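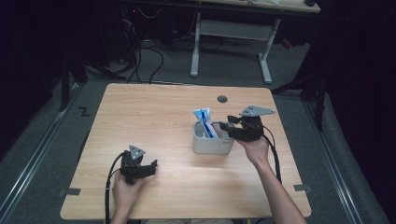 The returners' programme has now run for the first half of its funded period, and this report covers recruitment, teaching, mentoring and early job outcomes. The grant from Bundis pays for training and mentoring for people who studied a technical subject, then spent a long time out of work or in jobs unrelated to it. Most of the teaching is in software, but we kept a practical side for those with an electronics or mechanical background. The remainder of this report deals with the software side, where most of the money goes.

Recruitment

We received 57 applications for the first intake and offered places to everyone who met the entry conditions and could attend in the evenings. We had planned for 50 applications. Most came through the job centre and through former trainees at Okar, who passed the details on to friends. The newspaper advert brought in very few and we do not intend to repeat it.

The average gap since last working in a technical job was longer than we had assumed in the bid. The first module was written for people who had programmed within the last few years, and several trainees found it too quick. We have since added two evenings at the start on version control, the command line and reading other people's code.

Teaching

Four of the six modules are complete. Databases and testing went to plan. Web services overran by a week after the training servers were moved, and the lost time was taken from the revision period. The last two modules, on deployment and on working in a team, will start in May.

Attendance has been steady in the early part of each module and drops towards the end, mainly among those with shift work. Kaan Tuncer, who leads the teaching, now repeats the last session of each module at 10 in the morning. Take-up of the morning session has been good and we would like to keep it.

Mentoring

Every trainee is matched with a working developer for one hour a fortnight. Jastimov and Yalçınkaya both released staff for this during paid hours. Jastimov has since had a change of manager and has asked to reduce its share. We have covered the gap from Okar for now, but it leaves some mentors with three trainees each – one more than we said in the bid.

Trainees rate the mock interviews as the most useful part. They are less positive about the CV sessions, which they say are too general for someone who has to explain a long gap. We have asked mentors to work from each person's own CV in future.

Outcomes so far

Six trainees have started paid technical work, four of them in testing and two in support. A further group is at interview stage. The target for this point was 10, so we are behind. Local firms have been slower to take on juniors than last year, and two employers who had promised interviews have frozen hiring. We still expect to reach the full-year target, though probably in the last quarter.

Spending

Spending is slightly under budget. Room hire and laptops cost less than planned and travel support cost more. We ask permission to move the unspent laptop money into travel support and the morning sessions. A revised budget is attached.

Next period

– Complete the last two modules and hold the final interviews.
– Find at least one more firm to supply mentors.
– Open applications for the second intake, with the longer introduction included from the start.
– Contact all first-intake leavers, including those who left early, and record what they are doing now.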